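Lecture 6: Learning Grasps from Simulated Wrist Views
Course notes, part 2. Instructor: Azra Ionescu

6.1 Where we left off

Last lecture defined the grasp policy as a map from one wrist image and the current joint state to a small motion of the hand. Part 1 trained it on real images only. These notes cover the Lehtinen method, in which most of the training images are rendered and a small real set is kept for the final stage.

6.2 Setup

Let I be the wrist image, q the joint state, and a the commanded change in hand pose. The policy is a = f(I, q; w). The loss is the squared error between a and the expert action, with the rotation part scaled by a constant k. Use the same k in simulation and on the real arm. Changing it between stages makes the two loss curves impossible to compare.

The expert in simulation is a planner with full access to object poses. It never sees the image. The policy therefore has to recover from pixels what the planner reads from state, and in some views it cannot: an object hidden behind a finger gives the same image for several correct actions. Squared error averages those actions. We return to this in 6.5.

6.3 Rendering the views

The camera is fixed to the hand, so the fingers hold nearly the same place in the image while the room moves. Two choices matter.

(a) Roll. Sample the roll of the wrist over the full range the arm can reach. A policy trained on level views alone learns the direction of the counter edge as a cue and fails once the wrist turns.

(b) Clutter. Objects the policy is not asked to grasp stay in the room. Their positions are drawn again for each episode -- not for each image, or the motion between steps stops making sense.

Room layouts come from the Melthorpe set. We use 700 episodes per layout. Lighting is left flat in the first stage and varied in the second.

6.4 Result

The comparison was run on the Lunus arm with 3 training conditions: real images only, rendered images only, and rendered followed by real. The third gave the lowest error on held-out real views. Rendered only was worst on dark, glossy surfaces, where reflections in the real images had no match in training. Adding roll sampling helped both conditions that used rendering. Adding texture changes to the walls made little difference.

6.5 Limits

The averaging problem from 6.2 remains. Predicting a mixture over actions removes part of it at the cost of slower training. A short history of images also helps, if the hand has moved enough between them.

Exercises

1. Show that the minimizer of the squared loss is the conditional mean of the expert action. Give a case with two valid grasps where this mean is not a grasp.
2. Suppose roll is sampled but the joint state q is withheld. Which parts of a can still be predicted from a single image?
3. Read the Goltemberg report, section 2, and state which of its assumptions fails for a camera fixed to the hand.
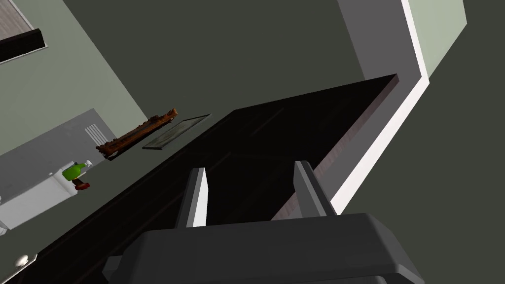 Figure 6.1. Simulated wrist view at high roll, with clutter along the far edge of the counter.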